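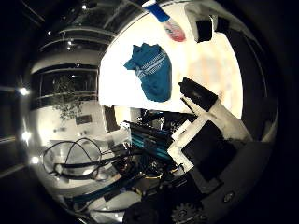 By Paraschiva Sârbu

Berex Opens Mending and Quilting Room in Jirusville

JIRUSVILLE, May 4, 2024 - Berex, the fabric and notions store on Manole Street, has opened a sewing room on its second floor and will begin teaching classes in mending, patchwork and simple quilting there this month. The room has 23 seats, a cutting area, and sewing machines that students can use during class without paying extra.

The first course is called Patchwork From What You Have. It runs for three evenings and covers sorting old cotton shirts and sheets, pressing them, cutting squares, and joining them into a lap quilt top. Students bring their own fabric. Batting and backing are sold in the store, and students get a discount on both for as long as the course lasts.

"People come in with a bag of shirts that belonged to someone in the family and ask what they can make from them," said Kobe Wouters, owner of Berex. "We used to draw them a plan on the back of a receipt. It made more sense to sit them down at a table and show them."

Wouters bought the store from its previous owners and kept the name. The upstairs was used to store bolts of drapery fabric until last winter, when the stock was sold off and the floor was leveled. New lighting was put in along with outlets at every table.

Search the site Enter keyword Go

The mending classes are shorter. Each one is a single session on one kind of repair: patching knees and elbows, darning socks, replacing a zipper, or turning a worn shirt collar. No experience is needed for any of these except the zipper class, where students should already be able to sew a straight seam on a machine. Hand sewing students should bring small scissors and a thimble if they use one. Needles and thread are provided.

Berex will also hold an open sewing evening every two weeks. There is no teacher on those evenings, but a member of the store staff will be in the room to help with jammed machines and to cut fabric from the bolt. Sewers may bring their own machines and leave them plugged in through the evening. Knitters and hand quilters are welcome too.

Along with the room, the store is starting to carry Roltance thread in cotton and polyester. The line takes up a full wall near the register and includes heavier weights for topstitching and denim repair, which customers have asked for. The older thread brands stay on the shelf until they sell out and will then be reordered only in black, white and gray.

A scrap bin has been set up at the foot of the stairs. Customers can drop off clean woven cotton pieces larger than a hand and take what they want from the bin at no charge. Knits, fleece and anything with a strong smell should be left at home. The store expects to collect roughly 1,000 pieces before July, when students and customers will be invited to sew them into a single large quilt. The finished quilt will hang in the stairwell.

Class sizes are kept below the number of seats so that each student has space to lay out blocks. Sign up at the store counter or by phone during store hours. Payment is due when signing up, and a place can be given to a friend if the student cannot attend. The store is not able to refund single evenings of the three-evening course.

The sewing room is reached by the stairs at the back of the store. Customers who cannot use the stairs should tell the staff when they sign up, and a table will be set up for them on the ground floor for the mending classes.

Contact for press and class questions: Paraschiva Sârbu, Berex, Manole Street, Jirusville

This website uses cookies to remember your settings. By continuing to browse you agree to our use of cookies. Accept Read more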